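Household and Shop-Floor Chores: Frequently Asked Questions
Skalberg Automation Notes
Last revised 3 March 2019

Can I buy a machine that tidies a house?

No. You can buy machines that vacuum a floor, mow a lawn or wash dishes that a person has loaded. Each works in surroundings arranged to suit it. General tidying means recognising an item, picking it up, deciding where it belongs and putting it there, and no product on sale does all four in an ordinary home.

Factories have had robot arms for decades. Why are chores any harder?

A factory arm repeats a taught path. The part arrives in the same fixture, in the same orientation, under the same lights. Move the fixture 40 mm and the arm will close on air. In a kitchen nothing is fixtured, so the position of every object has to be worked out from sensor data each time.

Which shop-floor jobs are practical now?

Palletising uniform cartons, machine tending, screwdriving and spot welding. Picking single items from a bin of mixed stock is practical for rigid, matte objects of known shape. Cable routing, bagging and anything involving loose fabric should still be costed as manual labour.

What success rate should I ask a supplier for?

Ask for the number of attempts, the object list and the rule for counting a failure. A rate with none of these attached can't be compared with anything. At Darnau we run 100 attempts per object and count any human touch as a failure, including a nudge to bring the item back within reach.

How does the cycle time compare with a person's?

Poorly. On the Rullier bench the limit for one pick and place is 30 seconds, and a good share of runs use most of it. A person does the same job without breaking a conversation. Unattended overnight work is the usual argument for accepting the slower rate.

Are two fingers enough?

For sorting and putting away, mostly. A parallel or angled two-finger gripper handles pens, cutlery, boxes and folded cloth if the approach is right. It does badly with in-hand reorientation, such as turning a key or uncapping a marker.

Why do test benches use such simple objects?

Simple objects isolate the fault. A slim pen lying in a shallow basket raises most of the questions that matter: the fingers must get below the rim, avoid the weave, and close across a narrow barrel that can roll.

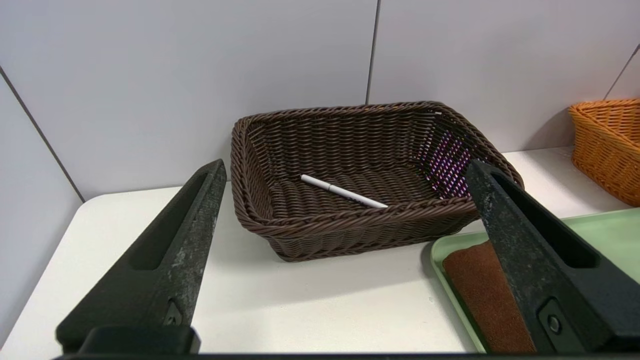
Wall clearance is the usual cause of aborted picks. The planner treats the basket side as a hard obstacle, and when an item rests against it only a few finger angles remain. The January software, build 2102, tries the steepest of these first. Earlier builds tried the nearest, and often shifted the basket.

Does cloth count as solved?

Picking up a folded cloth is reliable. Folding one from a heap is not, and published times are generally for towels of a single size and colour.

Should I redesign my workspace for a robot?

Modestly. Plain work surfaces, even lighting and open-topped containers help more than a better arm. Shenoy pattern bin labels are supported but not required.

When will this be revised?

When the bench results change.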